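息継ぎの赤丸

版元のアーネルから校正刷りが届いたとき、私はまだ正月の餅を食べていた。消印ではなく添え状の日付が2024年1月2日になっていて、仏教書の出版社には正月がないのか、それとも担当者に帰る家がないのか、どちらにしても気の毒だと思いながら封を切った。

『声に出すおつとめ』第三版。家の仏壇の前で読む人のための経本で、漢字の右にふりがな、左に節のしるしがついている。のばすところは青い線、息を継ぐところは赤い丸。2色刷りの素っ気ない本だが、仏具店のレジの横に置いておくと、線香を買いに来た人がついでに買っていく。派手に売れたことは一度もなく、売れなくなったことも一度もない。アーネルの社員の給料の何割かはこの本から出ているはずで、私の校正料もたぶんそこから出ている。

仕事は簡単だと言われていた。第二版の組版データが古くて開かなくなったので、ウォスティックスという組版会社が新しいソフトで一から打ち直した。中身は一字も変わらない。変わっていないことを確かめてくれればよい。

変わっていないことを確かめるのは、校正のうちでいちばん眠い仕事である。私は右に第二版、左に校正刷りを置き、黙読すると目がすべるので小さく声を出して読んだ。餅を食べながら経を読むのは行儀が悪いと気づいたのは二日目で、以後は読み終えてから食べた。

76ページまで来て、私は咳き込んだ。

赤丸が、言葉の途中にある。

しかも熟語のど真ん中である。「くど」まで読んで息を吸い、「く」と続ける。功徳が二つに割れている。日本語でいえば「ありが」と言って深呼吸し、「とう」と言うようなもので、礼を言われたほうも落ち着かない。

ウォスティックスの打ち間違いだと思い、右の第二版を見た。そこにも赤丸があった。まったく同じ場所に、まったく同じ大きさで、功徳を割っていた。
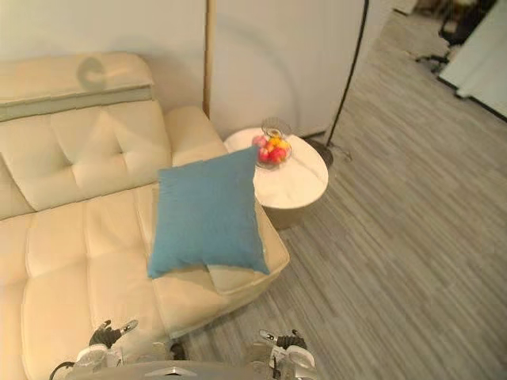
初版は手元になかったので、アーネルに頼んで該当のページを送ってもらった。初版では赤丸は一字下、功徳のあとにきちんと打ってあった。つまり第二版を組んだ誰かが、版面を詰めるときに一字ずらしたのだ。第二版が出たのは14年前である。そのあいだ増刷のたびに赤丸は律儀に刷られ、全国の仏間で、この本を買った人々がそこで息を吸ってきたことになる。

私は青鉛筆で引き出し線を引き、「一字下へ」と書いた。書いたあと、少し気分がよかった。校正者というのは他人の失敗を見つけて生きている職業で、見つけた失敗が古いほどうれしい。ワインの好きな人の気持ちがわかる、と思ったが、私は酒が飲めない。

ところがアーネルの担当者は喜ばなかった。電話の向こうで長く黙り、それから、直すんですか、と言った。

直さないんですか、と私は言った。

直すと、お客様が、と担当者は言って、また黙った。

話を聞いてみると、三年ほど前に一度、似たようなことがあったらしい。別の経本で、青い線を正しい長さに縮めたところ、読者から抗議が来た。夫婦で毎朝読んでいるのに、夫が新しい本、妻が古い本で、途中から合わなくなった。夫は妻が遅いと言い、妻は夫が冷たくなったと言う。アーネルは夫に古い本を一冊贈り、それで一軒は収まった。似たような家が何軒あったのかは、担当者も言いたがらなかった。

それでも誤植は誤植でしょう、と私は食い下がった。担当者は、ではネットで少し様子を見ましょう、と言った。経本の誤植について様子を見るとはどういうことかと思ったが、翌週にはもう、仏教書の通販サイト「ゼルトン」のお知らせ欄に小さな文が出ていた。第三版では76ページの息継ぎの位置を見直す予定です、ご意見をお寄せください。

私ならああいう書き方はしない。「見直す」と書けば、もとの位置にも言い分があったように聞こえる。あれは言い分ではなく、ずれた丸である。

最初の何日かは静かだった。誰も読んでいないのだろうと私は思い、別の仕事に移った。キリスト教系の出版社の、子ども向けカレンダーの校正だった。八月に日曜が一つ足りなかった。私は安息日を一つ救ったつもりで赤を入れ、ゼルトンのページをのぞきに行った。

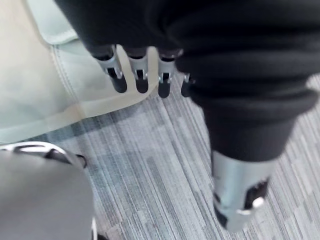 あそこで息を吸えなくなったら母の声が思い出せません、という投稿がいちばん上にあった。母はいつもあの「くど」のあとで、すうっと大きく吸って、それから最後の「く」をとても小さく言いました。私は子どものころ、あれは仏様に遠慮しているのだと思っていました。どうか丸を動かさないでください。

私はその投稿を三度読み、三度とも青鉛筆を持ちたくなった。お母様は遠慮していたのではない。版面の詰めすぎに従っていたのである。しかしそれを書き込む欄は、幸か不幸か見つからなかった。

投稿はその日から増えた。締め切りまでに55通になり、アーネルはそれを全部印刷して私に送ってきた。校正者に送ってどうするのかと思ったが、読んだ。途中から誤字を直していた自分に気づいて鉛筆を置いた。

読者の大半は、赤丸に意味を見出していた。功徳とは途中で一度手放すものである、という解釈があった。積んだ功徳に慢心しないよう、あえて言葉を割って戒めているのだ、という解釈もあった。法事でそう教わったという人までいて、つまりどこかの寺では、版面の詰めすぎが説法になっている。私は長いこと校正をしているが、誤植に教えを垂れられたのは初めてだった。

少数派は正しい位置に戻せと言っていた。私はその人たちに親しみを感じようとした。けれども文面が、どれも妙に感じが悪いのである。前から変だと思っていた、気づかないほうがどうかしている、こちらは最初から無視して正しく読んでいた、と書いてある。正しい人々の手紙を続けて読むと、だんだん母親の声の人に会いたくなってくる。そして文体が、自分の引き出し線の書き方によく似ているのだった。

ボンスーという町の読経会からは、連名の手紙が来た。海の向こうの、日本から渡った人の孫やひ孫が集まる会で、漢字は読めないが、ふりがなと赤丸は読めるという。全員が第二版で習い、全員が「くど」で吸う。会のたびに録音もしていて、よければお聴きくださいとアドレスが書いてあった。

聴いた。

音は悪かった。椅子がきしみ、どこかで犬が鳴き、発音はところどころ私の知らない国の歌のようだった。それが76ページにさしかかると、大勢がいっせいに息を吸った。ざっ、という、波が引くときのような音がして、犬も黙った。それから最後の一音が、部屋の底のほうから低く置かれた。

私は再生を止めて、もう一度聴いた。犬が黙ったのは偶然だと思う。

翌日、アーネルに電話をかけた。両方載せたらどうでしょうか、と自分が言っているのが聞こえた。正しい位置に赤丸、もとの位置にも薄い赤丸、欄外に注。校正者が誤植の延命を頼んでいるのだから、同業者には聞かせられない電話である。

担当者は、薄い赤は色が増えますので、と言った。2色刷りの本に三つ目の色を足すと原価が変わる。薄い赤は濃い赤の網で出せるはずだと私は言い、担当者はウォスティックスに聞いてみますと言って、聞いてくれた。

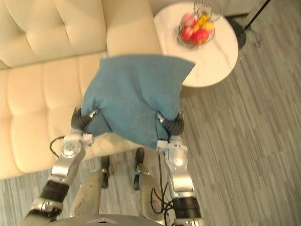 網の赤丸はこの大きさですとかすれて汚れに見えます、というのがウォスティックスからの返事だった。前に別の本で試したところ、汚れがあるといって返品が来ました。どうしてもということでしたら白抜きの丸はいかがでしょう。ただし白抜きの丸は、当社の仏教書の書式では「ここで鈴を鳴らす」の意味になります。

私は机に額をつけた。白抜きの丸にすれば、全国の仏間で功徳の途中に鈴が鳴る。一年もすれば、あの鈴には深い意味があるという人が出てくる。ボンスーの犬は毎回黙らなければならない。

結局、決めたのはアーネルの社長で、理由は誰にも説明されなかった。赤丸は第二版の位置のまま残り、巻末の凡例に一行だけ足された。「息継ぎは無理のないところでなさってください。」

私の青鉛筆の「一字下へ」には、上から「イキ」と書かれて戻ってきた。校正の符号で、直しを取り消してもとのまま生かせという意味である。息継ぎの丸に「イキ」と書いた担当者は、たぶん何も考えていなかった。私のほうは戻りを開いたとたんに吹き出してしまい、経本の上に唾が飛んだので、ティッシュで拭いてから手を合わせた。

校了の日、念のため最初から声に出して読んだ。間違っていると知っている者として、76ページは赤丸を飛ばして読むつもりだった。ひと月のあいだに何度もここを読んだせいだと思うが、「くど」まで来ると、もう吸っていた。

責了の判を押し、請求書を書いた。ページ数を一つ間違えていて、アーネルから電話が来た。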